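Prosside Activity Center
Work Table and Small Items Inspection: Checklist with Comments
Area: Room 3, ground floor
Period: December
Form maintained by: Panicker Facilities Services

Purpose

The inspection covers the work tables in Room 3, their protective covers, and the small items kept for tabletop activities. Each item is marked Satisfactory, Action Required, or Not Applicable. Comments are required wherever Action Required is marked.

Section A. Room and access

A1. Walkways between tables clear to a width of at least 40 inches. Satisfactory.
A2. Floor free of spills, loose mats, and trailing cords outside the table area. Satisfactory.
A3. Lighting adequate at all work positions. Action Required.
Comment: The fixture nearest the storage closet flickers for several minutes after it is switched on. Work order 729 submitted. Users may continue to work at the other positions in the meantime.
A4. Exit door opens fully and latches. Satisfactory.
A5. First aid kit sealed and within date. Satisfactory.
Comment: Next check falls due with the fire extinguisher service.

Section B. Tables

B1. Legs level, no rocking under hand pressure. Action Required.
Comment: One table supplied by Oltham rocks slightly at the window end. Adjust the foot and retest.
B2. Edges free of splinters and raised grain. Satisfactory.
B3. Fasteners on the underside tight. Satisfactory.
B4. Load label present and readable. Action Required.
Comment: Label missing from the same Oltham table. Replacement to be requested from the supplier.

Section C. Table covers and small items

C1. Cover lies flat and does not extend past the table edge. Satisfactory.
C2. Cover surface free of lifting seams or holes. Satisfactory, with comment.
C3. Cups and other rigid containers free of chips and cracks. Satisfactory.
C4. Soft items clean, with no open stitching. Satisfactory.

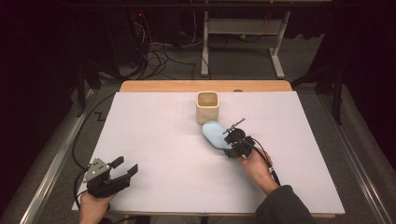 Comment on C2: Covers are replaced when a crease or seam can catch the base of an item being moved across the table. Light marking alone is acceptable. The white board on the wooden table has faint creases and seams across it and should be looked at again during the next inspection. Small open containers, such as the square cup standing on it, are to be placed clear of any seam that has begun to lift.

Section D. Storage and close of session

D1. Rigid items stored below shoulder height. Satisfactory.
D2. Soft items stored separately from rigid items. Action Required.
Comment: Both kinds were found in one Wekon bin. Separate and relabel.
D3. Tables wiped and left to dry for 10 minutes before covers are put back. Not Applicable at time of inspection.

Items marked Action Required remain open until the corresponding line is initialed on the follow-up sheet.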